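Clear Table, Day 12: Peeled Fruit, One Plate, One Mug

April 21, 2026

Filed under: table notes, citrus, cleaning

I have been keeping the white table down to a short list of items since the new top went on. The current list is one plate, one mug and whatever fruit is being eaten. Readers who asked about the surface after the last entry will find the cleaning notes further down.

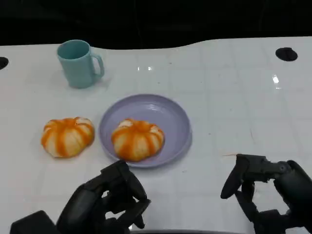
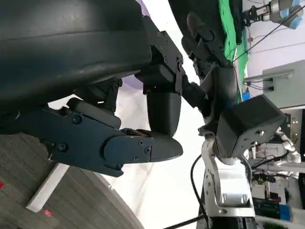
The plate and the mug

The plate is lavender, shallow, with a raised rim. I bought it from Callell as a second and have not found the fault. A raised rim matters with peeled citrus, which rolls if the base is round and the plate is flat. Mandarins are squat enough to sit on their own, but segments are not, and a rim stops them going over onto the table.

The mug is teal with a matte finish. Matte glazes mark more easily than glossy ones, mostly from spoons. The marks are metal left behind on the glaze and they come off with a mild abrasive paste and a damp cloth. Do this by hand. The dishwasher does nothing for them.

The two colors were not chosen to go together. Glenys Lloyd says they look like a nursery. I have no view on this.

Peeling

My method for mandarins, unchanged for several years:

1. Leave the fruit at room temperature for an hour. Cold peel tears into small pieces.
2. Start at the stem end with a thumb, not a knife. A knife cuts the membrane and the juice goes on the table.
3. Pull the peel down in wide strips.
4. Leave the pith on. It can be rubbed off, but the membrane tends to split under the thumb and the fruit dries faster.

A fruit peeled this way keeps its shape, with pale pith over the orange and the segment lines clear. It will hold on an open plate for an hour or two before the outside begins to feel leathery. For longer than that, cover it. A bowl turned upside down works as well as film.

Weight is worth a note. I weighed one from the last bag before and after peeling. It was 100 grams whole, and the peel came off in a single bad-tempered session that also cost me a segment, so I will not report the second figure as data. I will repeat it with the May fruit if the shop still has any.

The white surface

The top is from Wynne, in their gloss white. It shows crumbs, tea rings and orange oil. The oil is the main problem. Citrus peel sprays when it is bent, and the drops are invisible until dust sticks to them a day later.

I tested three cleaners over the past two weeks – plain dish soap, a spray from Potness, and diluted white vinegar. Dish soap in warm water removed the oil in one pass. The Potness spray also removed it but left a streak that needed a second cloth. Vinegar did very little to the oil and made the room smell like a chip shop. I have gone back to dish soap.

The order of work is short. Lift everything off, wipe with the soapy cloth, wipe again with plain water, dry with a cotton towel. Drying is the step that decides whether gloss white looks clean. Water spots are harder to see than tea but there are more of them.

Rhodri Lewis asked whether a tablecloth would save all this. It would, but a cloth has to be washed, and citrus oil in cotton is more work than citrus oil on a hard top.

Peel

The peel goes in the food waste. I dried one batch on the radiator for use in tea and it tasted of radiator. Abla Najjar dries hers in a low oven with the door slightly open and gets a better result, so I have asked her for the temperature and will add it to this page when she replies.

Still to do: find a lid that fits the lavender plate, and replace the scrubbing paste, which has set solid in the jar.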